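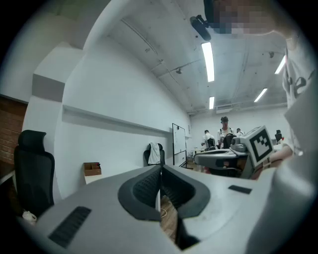
Mukska Links is a golf course on the north shore of Lake Irirano, two kilometres from the village of Ronddale. It has 11 holes, an unusual number for a course that is open to the public, and it is played mostly by local members and by visitors who stay in the village during the summer.

History

The land was used for sheep grazing until the design company Nguyen-Tran received the order to build a course on it. The first plan had 18 holes. During the works it was found that the eastern part of the land was too wet in spring, and the holes planned there were given up. The remaining holes were built in the order in which they are played today, except the 4th and the 5th, which were later exchanged so that players do not have to cross the road twice.

The course was opened to members first and to the public one season after. The present clubhouse replaced a smaller building which stood near the 9th green and is now used for storing mowers.

Course

The course has a par of 42. The longest hole is the 7th, a par 5 of 422 metres which follows the lake shore and bends to the left. The shortest is the 3rd, with 116 metres, played over a narrow stream to a green with a steep slope at the back. In wind from the lake this hole is considered more difficult than its length suggests, and many players take two clubs more than usual.

The soil is sandy in the western part and heavier near the village. For this reason the fairways of the first holes stay hard and fast for most of the year, while those of the last holes are softer. The greens are small. There are few bunkers, and none at all on the 10th hole, where a low stone wall from the farming time crosses the fairway and is in play. A ball lying against the wall may be moved one club length without penalty under a local rule.

Competitions

The main event of the club is the Ronddale Cup, a stroke play competition over two rounds, which is held every October. In 2023 it was played on 21 October 2023, with both rounds on the same day. There is also a foursomes competition in early summer, which is open to players from other clubs.

Access

Ronddale can be reached by bus from Mukska town. The course is closed when there is frost on the greens, and dogs are allowed on a lead.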